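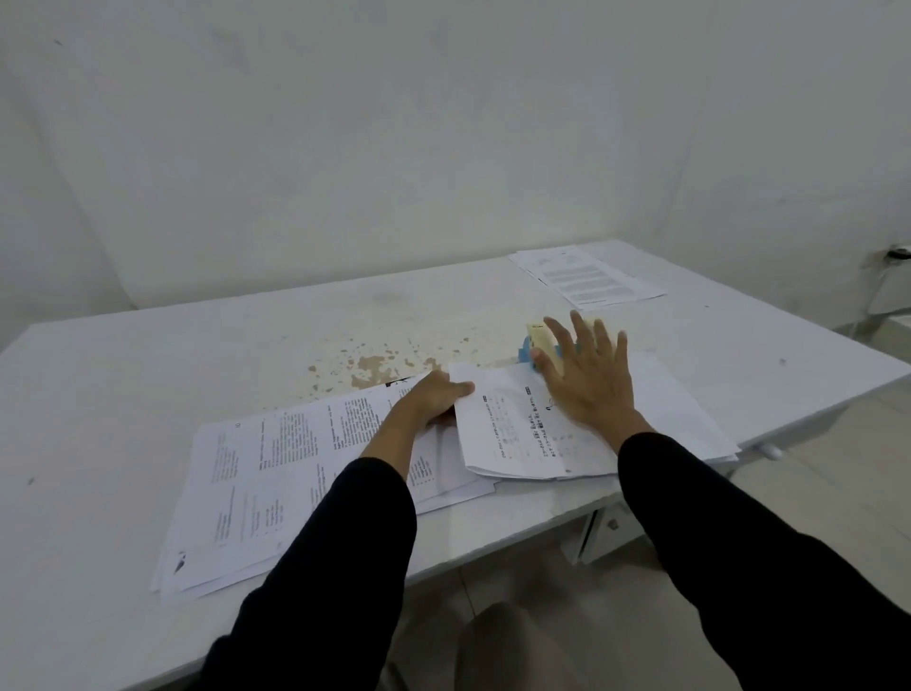 When I tell kids I write software for robots, they want to know about lasers. Sorry! Mostly I think about paper. My robot program is called Orville, and its job is to learn how to tidy a messy table. That sounds easy until you try to write down how you do it. Look at the worksheets on that white table, all fanned out and lying over each other. You know right away that it's a pile of separate sheets. Orville doesn't. To a computer, a picture is a giant grid of tiny colored dots, and each dot is just a few numbers.

By Montserrat Cifuentes
9 Apr 2023

So the first part of Orville's software is the looking part. We call it perception. It hunts for edges, the places where the dots change color quickly. An edge might be the side of a page. It might also be a stain on the tabletop, or a line of printing! Orville used to try to pick up stains. I had to show it 2,334 pictures of tables, with every sheet outlined, before it stopped.

Next comes planning. Say there's a sticky-note pad sitting on top of the papers. Should you pull out the sheet at the bottom first? You could, but everything above it would slide. Orville makes a list of what is on top of what, then tries out different orders in its memory, a bit like thinking ahead in checkers. It can test 23 plans before it moves at all.

The last part is control. That means telling each motor how far to turn and how hard to squeeze. Paper is tricky — squeeze too hard and it crumples, too soft and it slips away. Orville checks its grip over and over while it moves and makes little fixes, the way you do when you carry a full glass of milk.

Want to try being the planner? Drop four sheets of paper on a table so they overlap. Now write steps for a friend to stack them neatly, and your friend has to do exactly what you wrote, nothing extra. My first try forgot to say "let go."

In May I'm starting Orville on folded paper. Wish me luck!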